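Feltatis Sewing Guild Opens Registration for Children's Garment Program

17 October 2019

The Feltatis Sewing Guild has opened registration for its winter program in children's garment construction. The program runs for 3 months and is open to members and nonmembers who can already operate a home sewing machine and read a commercial pattern.

Participants will complete a lined jacket, a pair of elastic-waist pants and a smocked dress or shirt in sizes from newborn to six years. Instruction will be led by Priit Jaunzems, who has taught pattern drafting at the guild's Voltumow Street studio for nine years.
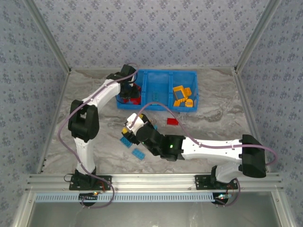 Enrollment is limited to 30 places. Members may register at the guild office or by mail; nonmembers should include proof of residence in the Gronent district. A materials list – covering fabric weights, interfacing and notions – will be sent with each confirmation. Prewashed cotton is required for the first session.

The guild has also received a gift of 500 yards of printed cotton and flannel from Sakalauskas Textiles. The fabric will be divided among registered participants and the guild's layette project, which supplies clothing and blankets to families of newborns. Finished items for the layette project are accepted until July.

Questions about registration may be directed to the guild office at extension 3434. The studio will remain open to members for independent work during the program.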